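Altero publie les résultats de sa campagne de comparaison de pinces et lance un essai ouvert avec Lunier

23 septembre 2023 – C'est avec un immense plaisir, et un peu de fatigue aussi, il faut bien le dire, que l'équipe d'Altero partage les résultats de la campagne menée tout l'été sur les pinces et les contrôleurs destinés aux robots à deux bras. Le travail a commencé au printemps autour d'une question que nos clients nous posaient presque chaque semaine : quelle pince choisir quand on doit saisir, avec le même bras, des objets plats, ronds et anguleux ?

Nous avons retenu deux pinces à mors parallèles, la Dewan et la Lirkley, et nous les avons soumises aux mêmes exercices en simulation, avec deux réglages de contrôleur chacune. Au total, 407 essais ont été exploités pour la première et 406 pour la seconde (un essai a dû être écarté à la suite d'une erreur d'enregistrement, et nous avons préféré le signaler).

La Lirkley s'est montrée plus à l'aise sur les objets plats, à condition d'aborder la surface lentement. La Dewan garde l'avantage sur les cylindres, surtout avec le contrôleur en effort, et elle supporte bien mieux les petites erreurs d'orientation du poignet. Sur les boîtes, l'écart est trop mince pour que nous osions désigner une gagnante !

« Nous pensions que le choix de la pince ferait presque tout, et nous avons passé des semaines à régler les contrôleurs », raconte Sandamali Gamage, responsable des essais chez Altero. « Je remercie chaleureusement les collègues de Lunier, qui ont relu nos protocoles avec une patience d'ange et nous ont obligés à refaire 70 essais dont nous étions pourtant très contents. »

La suite s'écrira en octobre, avec un essai ouvert organisé conjointement par Altero et Lunier. Les 14 équipes inscrites recevront les environnements simulés, les fichiers de réglage et les journaux complets de la campagne, et pourront y brancher leur propre contrôleur. Les laboratoires qui souhaitent rejoindre la liste d'attente, ou simplement nous poser une question, peuvent écrire au service de presse d'Altero, qui transmettra à l'équipe des essais.
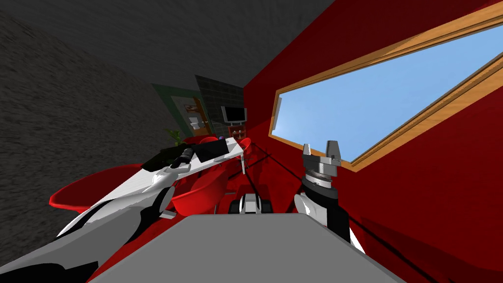
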